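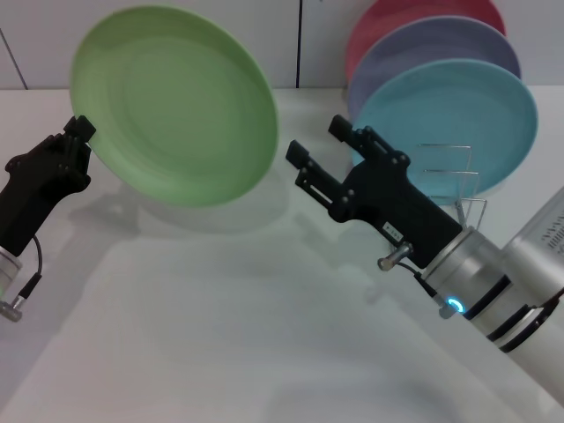

Sterkdale Student Robotics Club, Manipulation Team

Plate slips in the fingers during two-arm rack loading. Change the grip or change the path?

Posted by Izzati Harahap, Jun 15, 2019
Tags: grippers, two-arm, teleoperation, student-project

Our club is working on a plate rack task for the July demo. Two arms, one two-finger gripper on each, white table, wire rack at the back. The left arm picks up a plate by the rim. The right arm waits open near the rack and either takes the plate over or steadies it while the left arm lowers it between the dividers. The photo is from the current setup, with the green plate in the left gripper and three plates already standing in the rack.

The pick is fine. The trouble starts when the left wrist rotates to bring the plate upright. The plate turns in the fingertips, always in the same direction, with the far side dropping. By the time it is over the rack it is no longer parallel to the dividers, and the lower edge lands on top of a wire instead of between two of them. In the last session we logged 86 attempts. 13 ended with the edge on a wire, and in 12 more the operator had to set the plate back on the table and grab it again.

Things already tried:

Higher closing force. It helps a little, but the plate then jumps when the fingers first make contact.

Slower wrist rotation. Same slip, later.

Gripping deeper, past the rim and onto the flat part. The fingertips then hit the table on the pick.

The finger plates are the stock black ones. Nothing is glued to them. We run the Plestach controller with its default force limits, and the operator drives both arms by hand. There is no script.

I would like to know whether this can be fixed in the path or whether we need different fingertips. We can print parts, but every change to the fingers means redoing the calibration on both sides, and I would prefer to do that once.

3 replies

Leif Damgaard
Accepted by the poster

You are holding a disc at one edge. The center of mass is a full plate radius away from the pinch, so gravity puts a torque on the contact, and the only thing resisting it is friction over a very small patch. More force raises the friction but does not make the patch larger. That matches what you see with the higher closing force.

There are two separate fixes. I would do the path first, because it costs you nothing in calibration.

Path: find the angle where the line from the fingertips to the plate center is vertical. With the plate hanging straight below the pinch, the torque is zero. With the line horizontal, it is at its maximum. Most operators lift first and rotate afterward, so the plate spends the entire transfer near the worst case. Rotate during the first part of the lift, while the far edge is still resting on the table. The table carries part of the weight and acts as a pivot. Do not raise the wrist until the plate is most of the way to upright. Then travel to the rack with the plate hanging.

This puts the pinch at the top of the plate when it reaches the rack, which is also where you want it for lowering. The fingers stay above the dividers. If your rack is tall for the size of the plate, check that the lower finger clears the top wire before you commit to it.

Fingertips: if you still see slip after that, put thin silicone on the inner faces. 1 mm sheet is enough. Cut it so it covers the tip and does not wrap around the side. A soft pad makes the contact patch larger, and that does far more against rotation than extra force. Once the pads are on, reduce the closing force again and the jump at contact should go away too.

Put the pads on both grippers even if only the left one slips. Otherwise the handoff will behave differently in each direction and your operators will have to remember which is which.

One more item. Use your right arm before the plate gets to the rack. In your description it waits until the end. A light touch on the free edge at mid-transfer, with the fingers open, stops the rotation completely. You do not have to close on it.

Comment from Izzati Harahap:
Rotating with the far edge on the table works. We ran a short set with one operator and the plate stayed in line with the dividers. It is slower at first because everyone wants to lift. Pads are ordered. I will post numbers when both operators have done a full session.

Comment from Rima Kassab:
How does the far edge behave on the table surface? Ours slid away from the arm until we put a mat down.

Comment from Izzati Harahap:
It slides a little if the wrist moves straight up. If the wrist moves up and toward the far edge together, it stays put.

Omolara Lawal

We had the same thing with saucers. Use rubber bands on the fingers. Two per finger, replace them when they go shiny. Not pretty but it got us through the regional.

Comment from Leif Damgaard:
Bands work for a day or so. They roll toward the tip under load, and then the pinch point moves between runs.

Védís Þórarinsdóttir

Agree with the first reply on the path. Two additions from our Dritard build.

Check the loading order. If you fill the front slot first, each later plate has to pass over it, and the operator lifts higher than necessary. Fill from the back. With the hanging grip this matters more than before, as the plate takes up more height below the fingers.

Check the cables too. On our left arm the gripper cable had a loop that went tight when the wrist rolled past a certain angle, and the wrist twitched at that point. For 7 sessions we blamed the fingers. Roll the wrist through its full range with the gripper empty and watch the connector while you do it. If the loop goes flat anywhere in the range you use, give it more slack and clip it farther back on the arm.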